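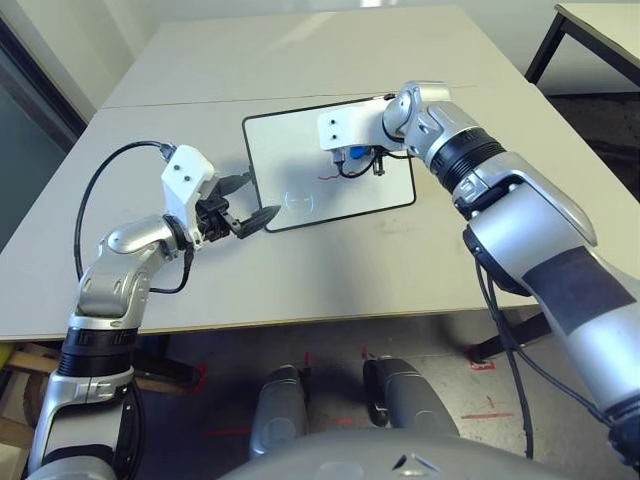
Search this wiki Go

Griluso Open Day

Print this page | E-mail this page

The Griluso Open Day is a public demonstration of robots held each December at the Griluso workshop in Wysocka. It takes place on a Saturday and is best known for the whiteboard demonstration, in which a two-armed humanoid is put to work on a small board lying flat on a table. Admission is free, which may explain the attendance.

History

The event was started by Jolanta Dudek, then head of the workshop, after the town council asked what went on in the building. The first one drew 40 visitors, several of whom had come about the parking. The most recent drew 647, a figure that includes school parties and, according to the sign-in sheet, one Napoleon Bonaparte.

Whiteboard demonstration

The task is to wipe red marker off the board with an ordinary eraser. Visitors who have wiped a board themselves tend to find this a modest ambition. Wojciech Grabowska, who gives the talk, spends most of it explaining that a glossy surface throws back the ceiling lights, that a board on a table can slide when pushed, and that an eraser has to be pressed hard enough to clean but no harder.

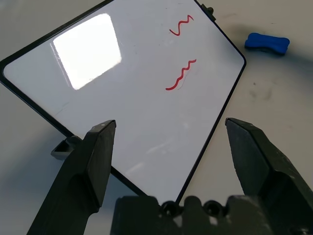

Glare takes up the longest part of the talk, and questions from the floor are mostly about whether the robot can do windows. The answer given is "not yet" - as it has been every year.

The control software, Tudik, was written in-house by Emiko Nishimura. It was trained on 522 wiping attempts, a number Grabowska quotes often and with visible fatigue.

Reception

A local newsletter, Drasex, praised the tea and called the robot "thorough, in its own time". Romain Marchal, writing in the same issue, complained that he had waited 40 minutes for a seat and could have cleaned the board on his way past it. The workshop has since put out more chairs.

See also

Tudik
Wysocka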